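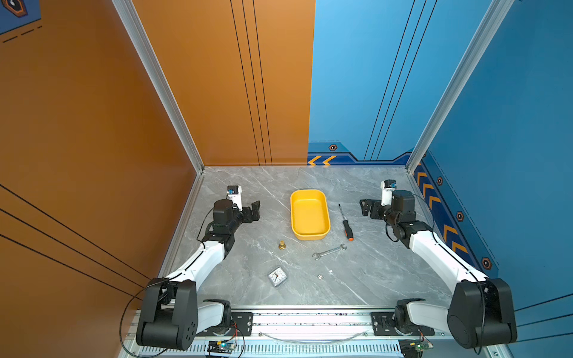
Ilze Marnika

Filed under: Clocks and timers > Stops or loses time

Ticket 661
Status: open, waiting for customer reply

My small square alarm clock, the white one with clear case and red hands, loses time when it is lying on its back. When it is standing up it keeps time well. I bought it from Fidora in January and I use it as a bench clock, not beside the bed. I have read your page about slow clocks and I did the steps before writing, so please do not send me the same page again. My notes are below.

In the photo the clock is lying face up on the marble, with the small die next to it. The yellow tray is from Gosling and normally the clock lives in there together with the small tools.

First check, battery. The old battery was the one which came in the box. I put in a new one, from a packet opened the same morning. I also cleaned both contacts with a dry cotton cloth. I set the clock by the radio at 9 in the morning and left it face up. In the evening it was behind, and the next morning it was 9 minutes behind. So a new battery did not help.

Second check, position. Same battery, same table, but the clock standing on its foot. After one night I could not see any difference from the radio. I left it one more night to be sure and it was still correct. Then I laid it on its back again and by the next morning it was slow, this time by 4 minutes. It is not always the same amount, and this is what confuses me the most.

Third check, metal things nearby. Your page says to keep the clock away from magnets. My screwdriver with the orange and black handle is a little magnetic at the tip, it can pick up a small screw. I moved it to another room, and also the small wrench and the brass fitting. I know that brass should not matter, but I wanted to change everything at once and later bring the things back one by one. With all of them gone and the clock face up, it still lost time. I brought them back and stood the clock up beside the screwdriver, and it ran correctly. I think we can forget the magnet.

Fourth check, the table. The stone is cold in the mornings and I thought maybe the cold goes through the back of the case into the battery. I put a folded tea towel under the clock, still face up. It lost time also on the towel. I did not measure the temperature of anything, so I can only say that the towel made no difference I could notice.

Alarm: it rings in both positions. When the clock is slow, of course the alarm is late too.

I have not opened the case. There is one screw at the back, inside the battery space, and the paper in the box says the guarantee ends if I open it.

Reply from support, 2 p.m.

Thank you for the detailed notes. Please try one more test. Lay the clock face down on a soft cloth for one night and tell us if it loses time. If it does not, the second hand may be touching the clear front, or sitting too low on its pin and rubbing on the dial. Please also confirm that the model name on the box is Reltach.

Reply from customer

Yes, the box says Reltach. I did the face down test on the same tea towel. In the morning the clock was correct. Then I turned it face up and listened with my ear close to it. There is a very soft scratching sound once in every turn, always when the second hand goes up past the left side. When I stand the clock up the scratching is gone. I did not hear it before because my kitchen is next to this room and the fridge is louder.

So I believe you are right that the hand is too low. My question is what I should do now. I would prefer a repair if it is possible, as otherwise I like the clock very much – the red hands are easy to read from the other side of the table. If you send a new one instead, please can somebody lay it on its back for a night before posting it?

I still have the box and the receipt. Until I hear from you I will use it standing up.

Reply from support

We have passed this to the repair desk. Please keep the receipt and do not open the case. Can you tell us if you would like a prepaid label by post or by email? The ticket will stay open until you answer.

Related tickets
Reltach clock: alarm hand moves when setting the time
Clock stops after battery change
Skilport timer: buzzer too quiet
Gosling tray: is there a lid?

Contact support | Fidora Help Desk | Back to top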